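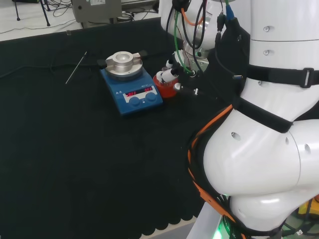 1 min read

1/ Student lab automation project, week 11. Task: pick up the round flask, seat it in the heating block, release. No heating yet – the hotplate stays off until placement is reliable.

2/ Iqra Soomro rewrote the approach path in November. The old one came in too low and the fingers caught the edge of the block. The new one stops above the well and drops straight down.

3/ Last set: 50 attempts, 7 failures. Most were wrist angle error at the moment of release. Two were grip slip.

4/ Natália Macedo is logging finger position on every run. File 3205 has the cleanest failure so far. The flask tilts before the fingers open, so the release timing is fine.

5/ Next: a slower descent, same grip force. The temperature probe comes after that – as a separate task.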